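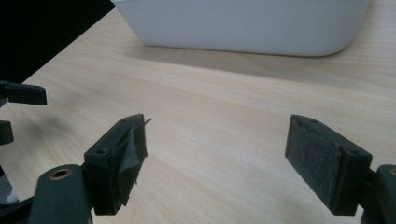 Print this page | E-mail this page

Manipulation Software Working Group
Minutes of the meeting held 6 Jul 2019, Hadavville site, upstairs room

Present: control, perception, planning and tooling leads; two from the Julmont site by phone. Apologies from the data storage lead.

1. Minutes of the last meeting

Accepted with one correction. Under item 4, "planner timeout" should read "gripper timeout." The planner timeout has not changed.

2. Control

The new gripper controller has been merged. Finger position is now commanded at 200 Hz on both arms. The old loop stays in the repository behind a flag until September and will then be removed. Anyone still starting sessions with the old launch file should move over before that.

Control reported that the closing force limit was being read from two places, the arm config and the tool config, and that the tool config won without saying so. The limit will be read from the tool config only. If the arm config still has the old key, startup will stop with an error. Julmont asked for a warning in place of an error. After some discussion it was left as an error, as warnings in the startup log are not being read.

There was a question about whether the controller should detect pad wear from the contact signal. Control thinks this is possible but does not want to start on it before the hand-eye work is finished. Left open.

Action: control to remove the duplicate key from the sample configs.
Action: Julmont to check its own configs for the same key.

3. Perception

The segmentation model does well on colored objects and poorly on white or pale ones on the light wood tables. The usual failure is that the base of the object is merged with its shadow, so the estimated bottom edge sits too far forward and the grasp is planned low. It is worse from the wrist views, where often only the lower part of a container is in view.

Two fixes were discussed. The first is to retrain with more low-angle wrist views. The second is to take the bottom edge from the table plane fit and use the mask only for the sides. Perception prefers the second because it needs no new labels. Planning pointed out that the plane fit drifts when the table has been moved and the calibration has not been rerun. Agreed to try the second fix on the Tresomo branch and compare it with the present version on the same 20 recorded episodes.

The finger mask was also raised. It is drawn from the CAD model and takes the felt pads as flat. Where a pad has lifted at the tip, the loose part falls outside the mask and is picked up as a thin object between the fingers. Perception can widen the mask, but this also hides small real objects near the tips. It was agreed that the pads should be kept in order and the mask left as it is for now.

Action: perception to run the comparison and circulate results.
Action: perception to add a check that reports any segment touching the finger mask.

4. Planning

Version 19 of the planner is running at Hadavville. Julmont is still on the version before it and will change over once its current set of tasks is closed.

The approach planner now keeps the open fingers level with the table until the last part of the move. This has cut down the number of plans rejected for finger-to-table contact. It has also made some approaches longer, mainly for objects at the far side of the table. Planning will look at allowing a tilt when there is clear space in front of the object.

In two-arm tasks the second gripper is treated as a fixed obstacle at its last known pose. This is not good enough when both are working close together. A moving model is on the list but has no owner. Planning will take it if control can publish the finger state of both tools on one topic. Control agreed.

Action: control to publish the combined finger state.
Action: planning to write up the proposed tilt rule, one page.

5. Tooling

The episode viewer (Hakim) can now show wrist views next to the commanded and measured finger gap. Scrubbing is slow on long episodes. The cause is that every still is decoded again when the cursor moves back. A cache will be added.

Tooling asked for a pre-session check to be part of the launch script, with the operator confirming pad condition, bushings and finger screws before recording can start. Julmont was concerned about one more prompt. Agreed as a single yes/no screen, with the answer stored in the episode header so that episodes can be filtered by it later.

Episodes recorded before the change will have the field left blank. They are not to be filled in by guesswork.

Action: tooling to add the screen and the header field.
Action: tooling to add the cache to Hakim.

6. Other business

The log disk at Hadavville is filling up again. Debug logs will be kept for 2 weeks and then deleted. Episode data is not affected.

Julmont asked that agendas be sent out earlier. Noted.

7. Next meeting

Same room, same phone line. Date to be sent with the agenda. Perception results go first.

Contact the working group | Copyright 2019 Manipulation Software Working Group | Back to top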